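Pandau Walled Bench Top, white and light grey
Willdale Workshop Furniture
Item 1434

We've been selling plain benches for years, and the thing people kept asking us for was a bench with its own little room around it – somewhere small parts can't roll off the back and the clutter of the rest of the workshop doesn't get into your line of sight. The Pandau is what came of all that asking, and we're very fond of it.

You get a white top, light grey walls at the back and on both sides, and aluminium profiles running up the corners where the walls meet. More aluminium runs along the left and right edges of the top, and there's a rail across the front as well, so you can bolt brackets straight on wherever they suit you. The grey is a soft, pale one that's kind to the eyes over a long afternoon (we tried a darker colour first and went right off it).
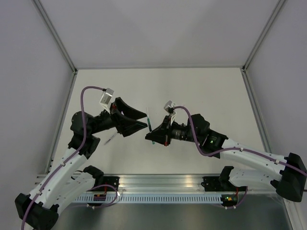

Esben Bech wrote to say that putting the walls up took him most of an evening, mainly because he tightened the corners before everything was square, and he'd like the instructions to be a good deal louder on that point. He has since ordered another one for the other end of the shed.

Fair enough, Esben! The sheet has been redone since September. Leave every corner finger-tight until the back wall is in, then go round with the hex key – and go round again the next day, as the joints do settle a bit.

Wipe the top with a damp cloth and mild soap. Please keep scouring pads well away from the walls, as they mark.

Allow 7 working days for delivery. It comes in 2 cartons, and it's handy to have a mate there for the bigger one.

Also in the range: Treltel shelf brackets, Bajwa bench legs (pair), spare corner profiles (item 203).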